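Search posts
Enter keyword

Grener Kitchen Notes
Posts by Grener
316 shares · 51 comments

1/ Counter layout, continued. The subject is the prep zone: one cutting board, one small bowl, and whatever crowds them.

2/ Toaster oven first, then board, then everything with a lid.

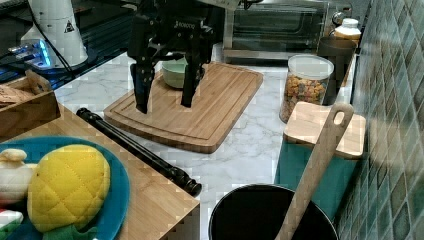
The green bowl is on the cutting board in both.
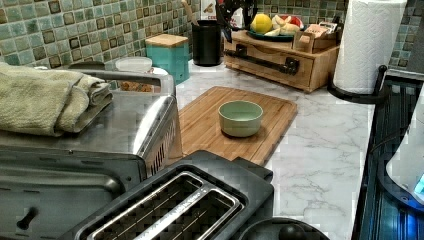
Zotthorpe, August 2009

3/ The board is bamboo with a juice groove. It sits at a slight angle to the counter. I cut at that angle, so it stays.

4/ Small bowl goes on the board for scraps or salt. Capacity is 125 ml to the rim. Anything larger takes up cutting area.

5/ Cereal is in a clear jar with a white lid. Clear glass for anything that runs out without warning. The teal canister has a wooden lid, so it needs a label. Pending.

6/ Toaster oven vents are on the side. Keep 9 cm clear there. The Anen manual asks for less. I don't use less.

7/ Folded towel on top of the oven is a parking spot only. It comes off before the oven goes on.

8/ Long spoons: upright in the black holder when clean. Across a canister lid is acceptable during cooking.

9/ Marble pattern hides crumbs in the gray veining. Wipe toward the sink, board lifted, then put the board back.

10/ The organizer with the front drawer was going to move to the Rangel shelf. Measured twice. It does not fit with the drawer open.

11/ Next revision in November, after the shelf is raised.

Share · 9 replies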